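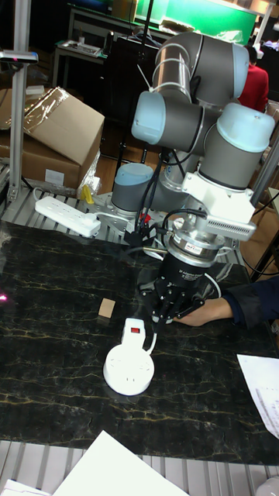 Why not just use two fingers and go home early? someone asked when I gave a short version of this talk in Trerano, and I've kept the question as my opening ever since. Read it out, let people laugh, then ask for hands: who would pick two fingers for small electrical parts? Who would pick three?

Don't answer it yet. Say we went in as two-finger people.

Slide 2 – What we set out to do
Pick up awkward household electrical stuff from a smooth tabletop and set it down again somewhere useful. Plug adapters, power strips, anything with a cable hanging off it. I love these objects! They're cheap, you can get them anywhere, and they misbehave in ways a cube never does. One end is heavy, the prongs catch, the cable has its own opinion about where everything should go.

We compared two hands on the same arm, then two controllers on the hand we liked better. Total attempts logged: 1,526. Pause on that number, it took us most of April.

Slide 3 – The hands
Two-finger parallel gripper from Moodley. Simple, light, very repeatable. Give it a wooden block and it will make you happy all day.
Three-finger adaptive hand. More bulk above the table, more ways to arrive at an object, more ways to arrive badly.
Mention the pads on the Moodley. We changed them once, early on, and threw out the runs from before the change. Somebody always asks.

Slide 4 – The object set
7 objects. Pass the small adapter around the front row if there's time (and get it back, I left one in Braltisau).
The block stays in the set as a sanity check. If the block fails, stop and look at your calibration before you blame the hand.
Cables count as part of the object. We tried it with the cables tied up first and the results looked wonderful and meant very little.

Slide 5 – Approach height 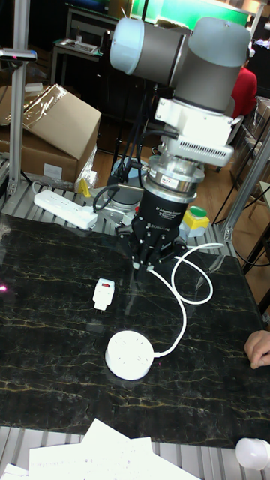 Approach height ate more of our time than anything else on the project. Come down too high and the fingertips close over the top of a low adapter and pinch air. Too low and they touch the table, the arm feels it, and the whole run stops. With two fingers there's one closing line to worry about. With three you have to think about where each tip will be as it curls, and the safe height changes with how wide you open first.

What helped: we split the descent into 5 steps and checked the force reading at each one. It's slow. It's also the first thing that made me trust the setup enough to stop hovering over the stop button, so I'll take slow.

Show the descent plot here. Point at the little bump at step four, it's the cable and I'm still fond of it.

Slide 6 – Cables
Move the cable and you move the object, even if nothing is touching the object itself. A fair trial needs the cable laid out the same way each time, or laid out at random each time. We did the first, then the second, and the ranking of the hands got closer in the second. Say this clearly, people miss it.
Also: a loop near the fingers is an invitation. Check for loops before you press go.

Slide 7 – The controllers
Same hand, same arm, same descent. The Kodholm controller let us change finger speed in the middle of a close, and that was such a treat after weeks of fixed speeds! Fast until first contact, then gentle. Our older in-house one closes at a single speed and waits.
The difference showed most on the round power strip – a gentle close let it settle between the fingers, where a fast one tended to nudge it sideways.
On the block, no difference worth a slide.

Slide 8 – Back to the question
Two fingers or three? For flat parts with two good parallel sides, I'd still reach for the Moodley. For round things and things with cables, three fingers, with a controller that can slow down.
Read out the 3 settings we'd change first on a new bench: opening width, approach height, closing speed. In that order. Leave them on the screen during questions.

Likely questions
Wrist camera or fixed camera? We used both. The wrist view loses the object in the last part of the descent, so the fixed one decides the height.
Can they have the logs? Yes, the address is on the last slide. Check that the link works before going on stage.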